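両腕ロボットの作業セル、見積りのどこを疑えばいいですか（小ロットの革小物・検品と差し込み）

カテゴリ：設備・自動化 ＞ 購入前の相談
投稿日：2021年9月2日

検品台の裏側

Stostportで革小物の仕上げを請け負っている小さな工場の者です。定期入れやカードホルダーの検品、台紙の差し込み、袋詰めが主な仕事で、扱うのは月に2000個です。型はしょっちゅう変わります。

春からLomovという販売会社が、卓上サイズの両腕ロボットの作業セルを勧めてきています。レールの上に腕が二本並んで付いていて、片方が押さえ、片方が開く、というようなものです。見積りは設置込みで1186万円。営業の方は「11か月で元が取れます」と言い切りました。計算の根拠を出してほしいと頼んだら、きれいなグラフが一枚届いて、縦軸に単位がありませんでした。

うちで自動化したいのは、ホルダーを開いて透明ポケットの中の台紙が曲がっていないか見て、曲がっていたら直す、という工程です。書くと簡単ですが、人がやってもそれなりに神経を使います。透明ポケットは光って見えにくいですし、革は一枚ごとに硬さが違います。ポケットの継ぎ目のところは力を入れすぎると跡が残り、納品先によってはそれだけで返品です。薄いノートや小さな透明ケースも同じ台で扱えるとのことですが、うちの売上のほとんどは革なので、そこはおまけだと思っています。

気になっているのは次のあたりです。

・見積りに「ハンド一式」とだけあり、指先の当てが消耗品なのかどうか書いていない。問い合わせたら、交換用が一組3874円という返事だけ来ました。何個扱ったら交換なのかは「使い方によります」とのことでした。
・腕の外側を回っている薄紫のケーブル。ああやって外に出ている線は、動くたびに引っ張られるものではないのでしょうか。断線したときの費用が保守に入っているのか、書面では読み取れません。
・型が変わったときの教え直しを誰がやるのか。「現場の方でも簡単に」とカタログにありますが、うちの現場の人間が簡単と言うかどうかは別の話です。
・囲いの中は内張りの柄も床のタイルもなかなかにぎやかで、うちの作業場はもっと殺風景です。背景や照明が変わっても同じように見分けられるのか。ここをはっきり答えてもらえていません。

別にKushwahaという会社からも資料を取り寄せましたが、こちらは腕一本の機種しかなく、値段は問い合わせ。比較になりませんでした。

社長は展示会で動いているのを見て、かなり乗り気です。私はどちらかというと反対なのですが、反対するにしても何を根拠に言えばいいのか分からず、こちらで相談させてください。設備を買った経験は箱折り機と乾燥棚くらいしかありません。値切れるかどうかより、買ったあとに何にいくらかかるのかを知りたいです。

カードホルダーの持ち方と、セル全体の様子です。

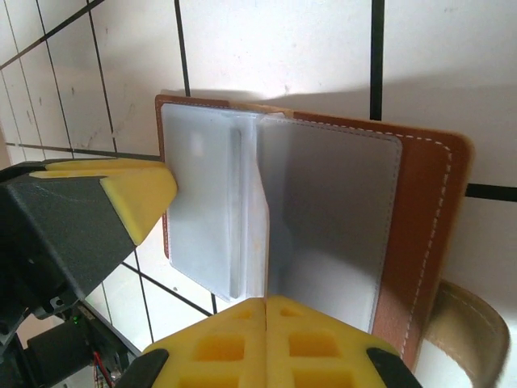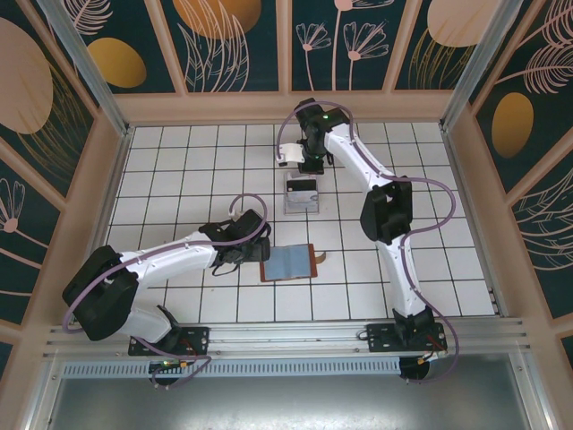
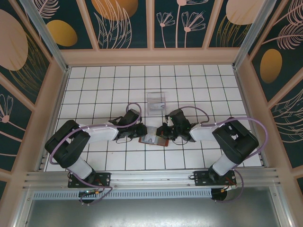

元包装ライン係

11か月という数字は、いったん忘れたほうがいいです。

1186万円を11か月で割ると、毎月百万円を超える金額が浮かないといけません。月2000個の仕事なら、一個につき五百円を超える計算です。検品と台紙直しだけで一個あたりそんなに人件費をかけていますか。かけていないなら、その回収期間はどこか別の会社の、二交替か三交替で回している工場の数字です。まず、そちらの稼働時間と個数で計算し直したものを文書でもらってください。口頭で「もう少し延びるかもしれませんね」と言われたら、その人は最初から知っています。

それから見積りの「設置込み」は範囲が曖昧です。私が前にいたところで揉めたのは次の項目でした。

運搬と据え付け（台の高さ合わせと水平出しは別料金だった）
電源工事
安全柵や扉のスイッチ、リスク評価の書類
最初の品種の教え込み。何品種まで含むか
検収の条件
立ち会い教育の日数と人数
保守の年額、出張費、駆けつけまでの日数
ソフトの使用料が買い切りか年払いか
予備部品の最低セット

このうち、あとから一番こじれるのは検収の条件です。「正常に動作すること」とだけ書いてある契約書は、腕が動けば合格です。台紙が曲がったままでも合格になります。そちらの現物を箱ごと持ち込んで、良品も不良品も混ぜて、連続で何個流して見逃しが何個以下、跡つきが何個以下、と数を決めて書かせるべきです。数を書くのを嫌がる業者なら、その時点で断っていいと思います。

指先の当ては消耗品と考えて予算に入れてください。柔らかい素材の当ては柔らかいから使うのであって、そのぶん減ります。染料の移りも要注意で、濃い色の革のあとに生成りを流すときは、減っていなくても替えることになるはずです。3874円という単価より、月に何組使うのかが問題です。これは試してみるまで業者にも分からないので、「使い方によります」という返事自体は嘘ではないと思います。ただ、それなら試用期間中の消費数を記録して出してくれ、と言えばいい話です。

ケーブルについては、外を回っていること自体は悪くありません。中を通してある機種は見た目はすっきりしますが、切れたときの分解が大仕事です。外なら自分たちで替えられる可能性があります。聞くべきなのは、線だけ部品として売ってくれるのか、コネクタごと一式でしか売らないのか、在庫は国内にあるのか。予備を一本、最初の見積りに入れさせてください。

社長さんには、展示会で何時間立って見ていたかを聞いてみるといいです。たいてい五分です。

ぬめ革

ロボットのことは分かりませんが革の側から。透明ポケットの素材は何ですか。柔らかい塩ビだと夏にくっつくので、冬に試して合格でも九月に剥がれなくて止まる、ということがあると思います。うちは機械ではなく人の手ですが、夏は一個あたりの時間が目に見えて延びます。試すなら一番暑い時期の状態でやったほうがいいです。

あと、うちならその予算でミシンを入れ替えます。参考にならなくてすみません。

Gedthorpe在住

前の方とだいたい同じ意見ですが、買う前提で話が進んでいるのが気になったので、借りるほうの話を書いておきます。

こちらのGedthorpeでは、似たような卓上の両腕機を月極めで借りた会社が二社あります。一社はまだ使っていて、もう一社は三か月で返しました。返したほうの言い分は「腕は悪くなかったが、教える人が辞めた」です。教え直しのできる人が一人しかいない会社では、機械の値段よりそちらのほうが高くつきます。見積書には出てきませんが、少なくとも二人を育てる時間を人件費として計上してください。現場の優秀な人を抜くことになるので、その間の検品は誰がやるのかという問題もついてきます。

背景と照明の件は、私も疑ってかかります。いろいろな柄の前で動くことと、おたくの蛍光灯の下で光る透明ポケットの中の台紙が見分けられることは、別々に確かめないといけません。白い台紙に透明のポケットというのは、人の目でも角度を変えて見るでしょう。手首にカメラが付く機種なら近づけて角度を変えられるので少しは有利ですが、そのぶん一個にかかる秒数が延びます。営業資料の秒数がどちらの見方での数字なのか、聞いてください。私の経験では、速いほうの秒数と正確なほうの合格率が並べて書いてあります。

もうひとつ、二本の腕が本当に要るのかどうか。簡単な治具でホルダーを開いたまま固定できるなら、片腕で済むかもしれません。Kushwahaが腕一本しか扱っていないのは比較にならないのではなく、そちらの工程を一度ばらして考えるきっかけになると思います。値段が問い合わせなのは感じが悪いですけどね。治具は品種ごとに作り直しになるので、品種の数次第ではやはり両腕、という結論もありえます。

検品台の裏側

皆さんありがとうございます。割り算をして青くなりました。うちの一個あたりの検品の手間賃は、五百円どころかその何分の一かです。単純なことなのに、グラフを見せられると自分で割ってみようと思わないものですね。

ポケットは柔らかいほうの塩ビです。くっつくのは本当にそのとおりで、今もアルバイトさんが指で剥がしています。これは全く頭にありませんでした。

Lomovには、検収の個数と見逃しの上限を契約書に入れること、うちの現物での連続試験、ケーブルの予備、この三点を文書で出しました。返事は「前例がないので社内で確認します」です。前例がないのは、それはそれでどうなのかと思っています。

月極めで借りられるかどうかも聞きましたが、こちらはまだ返事なしです。教える係の候補は、今のところ私を入れて一人です。

元包装ライン係

「前例がない」は、検収でもめた前例ならある、と読んでおいてください。連続試験は必ずそちらの人が横について、止まった回数と、止まるたびに誰が何分かけて復旧したかを書き留めること。業者の人が手早く直してしまうと、記録の上では止まっていないことになります。

月極めの返事が来たら、途中で返すときの送料と原状回復の条件も見ておいたほうがいいです。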